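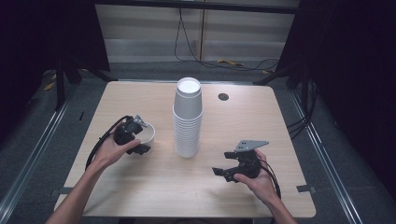
Our project compared two ways of measuring liquid level in a small tank: a float on a resistive arm, and a pressure sensor in the base. The supplier, Zindell, claims its pressure unit "never needs recalibrating", and we set out to see if that holds. Level is awkward to judge by eye in anything that narrows towards the base, as a paper cup does, so the tank we chose had straight sides. Ionuț Bucur built the logging circuit.

We took 258 readings over 6 days in July, with the tank filled in steps up to 90 mm. The float arm stuck twice near the bottom. The pressure sensor did not stick, but its zero crept upwards each day, and the data sheet says nothing on this - we checked the Wosex reprint as well.
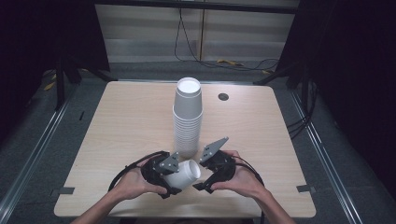
Discussion

We do not accept the supplier's claim. A drift of this size may not matter in a rain barrel, but it would in a dosing tank. Then again, we had one sensor of each kind, and the room was not kept at a steady temperature, so part of the creep could be our own doing. The quoted life of more than 1000 hours was not tested.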